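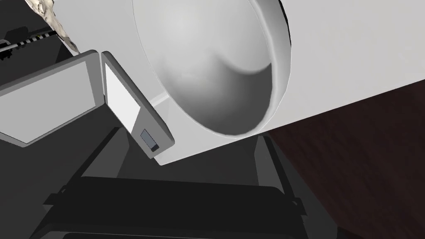

From: Nazma Cassim
To: sim-manipulation list
Date: July 7, 2018
Subject: Re: Finger comparison, wide pads vs. short pads

Sum-yee Au wrote:
> We are about to pick one finger set for the Patwary tasks and I would
> like to avoid running everything twice. Has anyone compared the wide
> pads and the short pads with the same controller? I mostly care about
> small things on flat surfaces (pens, caps, paper) and about anything
> with a door or a lip. Also, which wrist camera setting did you use?
> Arif told me the default mount is fine, but he was only doing
> pick and place on an empty table.
>
> Sum-yee

Hi Sum-yee,

Yes, Debashish and I did this in October and again last month after the Vuvar controller update. Only the second round is worth looking at. The old controller had a bug in the finger force limit that made both sets look better than they were.

We ran 400 trials per finger set. Same arm model, same start poses, same random seeds. The scripted grasps came from Jotville with no changes except the finger length offset. If you forget that offset, the short pads stop above the surface and close on air, and the log still says the grasp was attempted. We lost a day to that.

For pens and thin sticks, the short pads are better. The wide ones touch the desk on one corner before the other unless the wrist is very close to level, and then the controller reads the contact as a grasp and starts to lift. You can fix most of this by raising the contact threshold, but then soft items get pushed along before the fingers close.

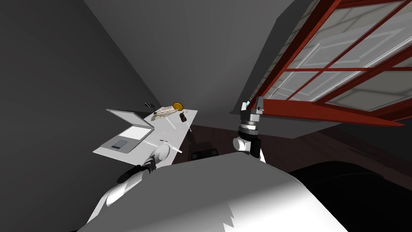

The desk room was harder than the plain table for a reason I did not expect. With two arms, the planner likes to swing the idle arm up and out to keep it clear of the working one, and it does not give walls and windows enough margin. Set the margin yourself in the room file. I use the same value for both arms. Debashish keeps a larger one on the right, but his start pose is different from mine.

Crumpled paper went the other way. The wide pads held it more often, and a bad approach angle mattered less. The collision shape for the paper is a simple hull, so please don't read too much into that. Real paper would give.

For doors and lips I don't have a clear winner. The wide pads slide along a curved rim and the short ones catch on it. Catching is good if you want to pull and bad if you are only passing by. If your task has both, start with the short set and add a waypoint farther out.

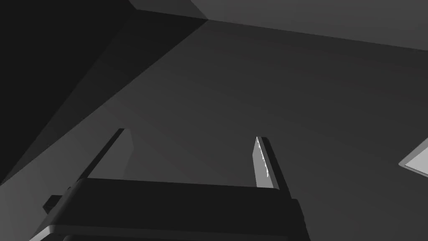

On the camera question, Arif's default mount is fine for a table and I would not use it for anything else. When the wrist turns up, the view can be nearly all flat gray, with the two fingers and a bright white panel off at the right edge. Auto exposure is a poor match for a view like that. I lock exposure and keep the fingers in view, even though they take up space, so I can check the opening against the joint reading. There is also a jagged white line that shows up on the edge of the right finger. It looks like a render problem to me, and our edge detector picked it up as an object boundary. More samples per pixel should help, but I haven't timed it at the full trial count.

Settings I would start from:

Controller: Vuvar, build 426 or later
Physics steps per trial: 2,000
Grasp retries: 3
Exposure: locked
Finger offset: set by hand for each finger set

I have not tried the Rusutora fingers. Sandamali Miah has the model files and said she would share them once the joint limits are corrected, so ask her first if you want a third set in the comparison.

If you send me your room file I can run the short pads on it overnight. Please leave the seeds in.

Nazma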